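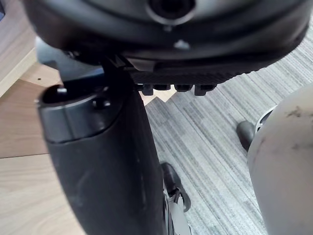
Black housing with its row of four small tabs, floor behind.

Category: Home Workshop & Household Tips

Keeping Wedding Clothes and Paper Things in Good Condition After the Day

My wife and I married in June, and by the end of winter her dress was still hanging on the back of the laundry door in the plastic from the shop. My mother-in-law saw it and was not pleased. So I spent some weekends learning how to store a dress, a suit, one dried bouquet and a great quantity of paper, and I write down what I have learned. I am not a conservator. English is my third language, so please forgive me where a word is not the usual one.

Before you put anything away

Clean the dress first, even if it looks clean. Champagne and white lemonade leave marks which you can't see on the night, but they go yellow or brown after some months. Look at the hem in daylight, then at the underarms, then at the place where the hand holds the skirt. I put a safety pin with a little piece of white cotton beside each mark so the dry cleaner could find it. Pin in the seam, never through the satin.

Ask the cleaner if they clean beads and sequins in the same fluid as the rest. Some beads are only painted and the paint comes off. Our cleaner tested one bead from inside the hem and gave it back to me in an envelope.

The suit is easier. Empty the pockets (I found 2 boutonniere pins and a speech), brush the shoulders downward with a clothes brush, and let it air overnight on a wide hanger before it goes in the wardrobe.

The box

Take the dress out of the plastic bag. Plastic keeps the damp inside, and in a Brisbane summer this is a real problem. You want an acid-free cardboard box, as large as your shelf permits, so there are fewer folds. I bought mine from Fedwood, who sell them flat. The tissue must be acid-free also, and unbuffered if the dress is silk. Buffered tissue is good for cotton and linen but it is not recommended for silk or wool.

Wash your hands and take off your rings and watch. Lay a clean sheet over the bed or the dining table. I used 15 sheets of tissue and it was just enough. Roll the tissue into soft sausages and put one inside each fold, so the fabric bends around something round. Put crumpled tissue in the bodice and the sleeves as well. The veil goes on top, in its own layer, never under the skirt.

Do not put the shoes in the same box. The glue in shoes gives off vapour which can colour the fabric, and the heels are heavy. Metal pins and the wire hanger loops should come out too.

Write the date on the lid in pencil. Mine says November 22, 2025, and each year I should open it, refold the dress along different lines and write the new date below.

Where the box should live

Not in the roof space and not in the garage. The roof is too hot, and the garage has silverfish and exhaust. Under a bed in a room where people sleep is good, or the top of a wardrobe on an inside wall. If your house is humid, a small tub of moisture absorber can stand near the box but must not stand in it, for when the tub is full it is a tub of salty water.

For moths I use cedar blocks in the wardrobe with the suit. They lose their smell, so I rub them with fine sandpaper when the season changes. The wood must not touch the cloth directly – the oil can stain it.
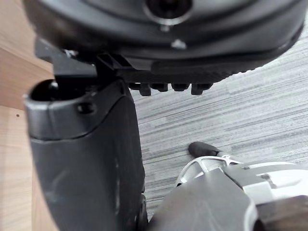

Drying and keeping the bouquet

Start as early as you can, before the petals turn brown at the edge. Take off the ribbon and the wet foam. Divide the bouquet in small bunches, tie each one with a rubber band (string becomes loose when the stems shrink) and hang them upside down in a dark cupboard with some air. Roses need two or three weeks. Our peonies were a failure and I threw them in the compost.

When they are dry, a very light mist of unscented hairspray holds the petals. My friend Nia Rowlands puts hers under a glass dome, out of the sun, with a little bag of silica gel hidden behind the stems. She changes the bag when the beads change colour.

If you want to press some flowers instead, use plain paper and heavy books. Kitchen towel has a pattern and the pattern goes onto the petals.

Invitations, cards and the guest book

- Keep one clean set of invitation, menu and place card, flat in a polyester sleeve.
- Take off paper clips and rubber bands, they rust or melt onto the card.
- Never use ordinary sticky tape. It goes amber and it does not come off.
- Photograph the guest book page by page near a window, with the ceiling light off.
- Keep 2 copies of the photographs, and let one live at a different house.

Rhodri Mostyn, my neighbour, keeps his cards in an old biscuit tin with a sheet of acid-free card on the bottom. I think it is fine, if the tin has no rust and is completely dry.

Next I want to repair the lining of my suit jacket, which opened under the left arm during the dancing. I have bought the thread already, a dark grey silk, and I will practise first on an old pair of trousers.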